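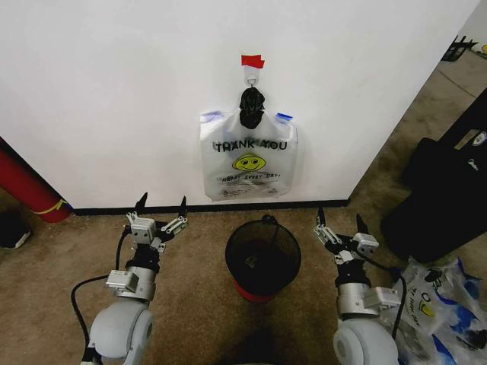
September
By Halima Mushi

The plastic shopping bag is a poor storage item. It weighs almost nothing, traps air, and takes up more volume empty than most people allow for. A household in Morneck that shops twice a week and keeps every bag will fill a kitchen drawer well before the year is out.

The usual answer is a bag of bags on a wall hook. The load is small. In our trial, 126 empty bags came to 600 grams, well within the rating printed on the hook's packaging. The weak point is the handles, which stretch under a steady load and slide along the hook. Gathering both handles into one knot before hanging fixes most of this. A strip of tape at each upper corner keeps the bag flat against the wall, though it also narrows the mouth, so leave enough slack for a hand.

Height matters more than the choice of hook. A bag hung low can sit over a wastebasket, which puts the liners where they are used – but the bottom should clear the rim by 3 inches. 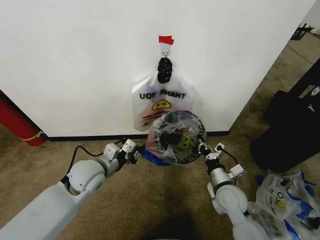
Otakar Kuruc disagrees with the whole arrangement. He wrote from Skerow to say that a hanging bag is only ever emptied from the top, so the oldest plastic stays at the bottom and turns brittle. He folds his bags flat and stands them in a shoebox, 20 to a row.

Folding does save space. It also takes time at every shopping trip, and the method fails the first week it is skipped. For liners, a loosely bundled bag opens faster than a folded one, and small tears are easier to spot when it is shaken out. Bags with holes should be pulled at that point and kept for dry waste only.
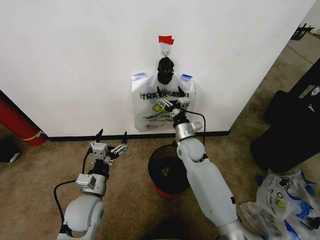 White shopping bag on an adhesive hook, with blue tape at the upper corners.

Painted walls should be wiped and left to dry before an adhesive hook goes up. Press it firmly, then wait an hour before hanging anything from it.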